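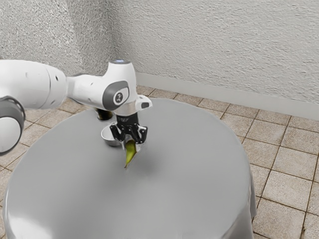 Fruit station, simulation runs and notes from the kitchen visit

April 20, 2026. Written by Nazar, with additions from Sanne where marked.

Ran the fruit placing task in Bivgate again, on the round table with the gray cloth. The arm holds the fruit upright, tip down, and has to lay it on the table without dragging it. Batch was 500 episodes. 57 of them ended with the fruit let go too high, so it drops and rolls. The rest were fine or ended in the usual small faults (finger touching a neighboring dish, slow approach, one odd pause I need to look at in the log).

Most of the high releases come with the thin green shape. The grip is near the top and the lower end swings a little when the arm stops. The height check uses the gripper, so the fruit's own length goes in as a fixed value. Changed it to read the length from the model. Need to rerun before I say anything to Hannelore.

Cloth: it has no give in the sim. At Camenzind they use real cloths on the round tables and they move when you lean on them. Leave for now, but write it down so it doesn't get lost again.

Visit to Camenzind kitchen

Went over with Sanne to see how the fruit and the side tables get set before lunch. Hannelore Kofler runs the morning crew and gave us most of an hour, which she didn't really have.

What the job is now: one person takes the fruit out of the crates, looks each piece over, wipes it, and sets it on a plate or in a bowl on the tables. It's done standing, with a lot of reaching across. Ottilie Egger has done it for years. She sorts while she sets. Soft ones go back to the kitchen for compote, hard green ones go to a shelf by the window for later. None of this is in the task description we were given, which only says "place fruit."

I asked her how she tells on the pears, as I had assumed color. She said color is no use on the brown ones and she presses by the stem.
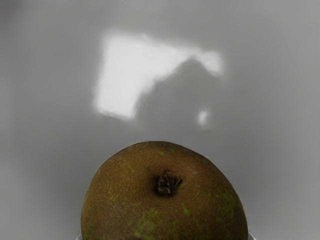

So for the russet type we have nothing to go on from the camera alone. The skin is brown with green showing through in patches, and the patches tell her nothing she trusts. Force reading at the fingers might get part of the way, but we would be pressing every pear, and hers is a light press with a thumb in one place. Two flat pads on the sides is a different test. Sanne thinks we should leave sorting out of the first version completely. I agree for pears, less sure for the rest.

What changes for the crew

Meinrad's plan at the moment is that the arm sets the tables and the person who did it moves to the hot line. Hannelore doesn't want that. Her point was that the fruit job is where she puts people who are having a bad week with their back or knees, or who are new. If the arm takes it, she loses the one light job on the morning list, and the hot line is no place for someone with a sore back.

Ottilie was less worried. She'd be glad to give up the reaching and keep the crates. In her version she stands at the crate end, sorts, and puts the good ones in a tray. The arm takes from the tray. That is also easier for us – known position, known stock, no bruised fruit arriving at the gripper. Cost is that the person is now tied to the arm's speed. She asked whether it would wait for her. Told her yes. Checked afterward and it does time out and park after a set time, then someone has to restart it from the panel. That has to change before she sees it.

(Sanne: also nobody on the crew has a login for the panel. At Darnier only the shift lead had one and people ended up walking across the building to find him. Ask for crew logins in the first request.)

Open

Rerun with corrected length. Same seed list.

Log for episode 114, the long pause over the bowl.

Resume after waiting, without the panel.

Write to Meinrad about the tray version and send Hannelore a copy. Keep the light job question in it, in her words if she's fine with that.

Rerkden wants the trial in September. Their sheet gives 1581 place settings for the trial period and doesn't say how many include fruit. Sanne is asking.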